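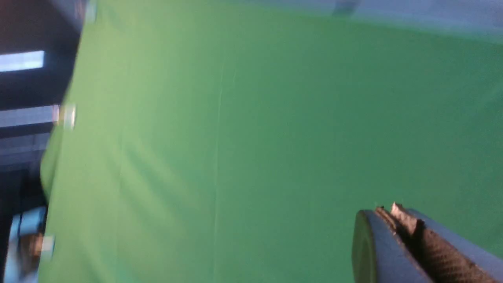

Unit 5: Color, cloth and light

Read this before the May session. It goes with chapter 7 of the course reader, which you can borrow from the Coltura desk.

Dye and pigment

A dye dissolves and goes into the fiber. A pigment stays as fine grains and has to be held on the surface by a binder. Most household fabric is dyed. Most printed T-shirts carry pigment, and you can feel it with a thumb.

Cotton takes reactive dyes well. Polyester does not, and needs disperse dyes and a lot of heat. Blends are often dyed in two steps, one for each fiber, and the two shades may drift apart with washing.

Why green was hard

For a long time there was no single good green dye for cloth. Dyers used a yellow bath and a blue bath, often weld and then woad or indigo. The yellow faded first, so the greens in old tapestries now look blue. Thắng Quan will bring his samples from the Brustport workshop. Please handle them by the edges.

Folds and shade

A cloth of one color rarely looks like one color. Where it turns toward the light it seems paler, and where it turns away it seems darker. Painters mix separate colors for these areas. Dyers have to ignore them, and that is why shade is checked on a flat swatch under a fixed lamp – never on a hanging length.

Fastness

Wash fastness and light fastness are separate tests. A fabric can pass one and fail the other. In our wash test we use water at 80 degrees Fahrenheit for the first run. Clip a piece of undyed cotton to the swatch and check it for staining afterward.

For next time

Read to page 62. Bring one piece of dyed cloth you don't mind cutting – old is fine. Sơn Cù has spare swatches if you can't find any.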